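Hard water, part two: the kettle, the softener and the glasses

Posted July 11, 2018

The first post on our water supply drew more mail than anything I have written about the roof, so I am continuing with the results of the softener installation and a correction.

The correction first. I gave our hardness as 14 grains per US gallon and then converted it to milligrams per litre using the factor for the imperial gallon. Hemant Tomar wrote in to point this out. The correct factor is 17.1, which puts the raw well water a little under 240 mg/L as calcium carbonate. Anyone who sized equipment from my figure should redo the arithmetic. I have fixed the table in the original post and left the old value struck through.

The softener is a Puron single-tank unit with metered regeneration. I chose metered over timed because our consumption is uneven: there are two of us most of the month and a full house when my wife's family comes up from Skikarport. A timed unit regenerates on schedule whether the resin is exhausted or not and puts the salt down the drain either way. The metered head counts litres through a small turbine and triggers overnight once the programmed capacity is used.

Installation took an afternoon. The existing copper comes up through the slab next to the pressure tank, and there was just enough straight run to cut in the bypass valve. I left the outside taps and the kitchen cold line on raw water. The garden does not benefit from added sodium, and I prefer the taste of the untreated supply. The consequence is that the kettle still scales, as it is filled from that line.

I descale it with citric acid, 45 grams to a full kettle, brought to a simmer and left for half an hour. Vinegar also works but the smell stays in the kitchen until evening. Citric acid has one trap, namely that a strong solution held at a rolling boil can deposit calcium citrate, a white film that is harder to shift than the original scale. Keep it below the boil and rinse twice.

Programming the head was the least pleasant part. The Pritchard manual supplied with the valve describes a different menu from the one on the display. Setting the hardness is straightforward, but the reserve capacity is hidden behind a long press of two buttons and is expressed as a percentage in one place and in litres in another. I settled on a modest reserve and have not run out of soft water so far. Brine draw was slow on the first cycle. I traced this to a kink in the line where it enters the cabinet, and an elbow fitting cured it.

Now the glasses. Several readers asked whether soft water would clear the haze on their glassware, and the answer depends on which haze they have. Mineral film is deposited on the surface and dissolves in weak acid. Etching is damage to the glass itself, is caused by soft water combined with too much detergent and a hot cycle, and is permanent. The test is to wipe a patch with vinegar, rinse and dry it, and hold it up to a window. If the patch is clear, it was film.

Coloured pieces make the comparison awkward, as a tint can hide a fair amount of haze. I would do the test on plain clear tumblers and treat the rest accordingly.

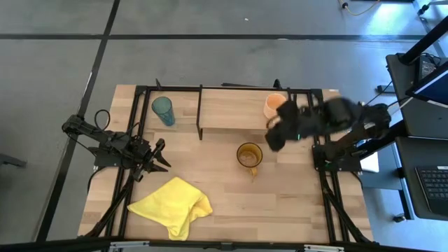
Coloured drinkware and a yellow cloth.

For drying I use cotton or microfibre, washed without fabric softener, which leaves a residue that transfers straight back to the glass. Detergent in the dishwasher is down to less than half of what we used before the softener went in. I cut it in steps and stopped when the plates began to come out greasy, then went back up one step. The rinse aid is on its lowest setting.

Citlali Ayala asked about salt consumption. I only have figures from June onward and would like a full season before publishing them. I will also test the raw line again after the autumn rain, when the well level comes up and the hardness usually drops a little. The next post will cover the sediment filter, which has started to lose pressure earlier than its rating suggests.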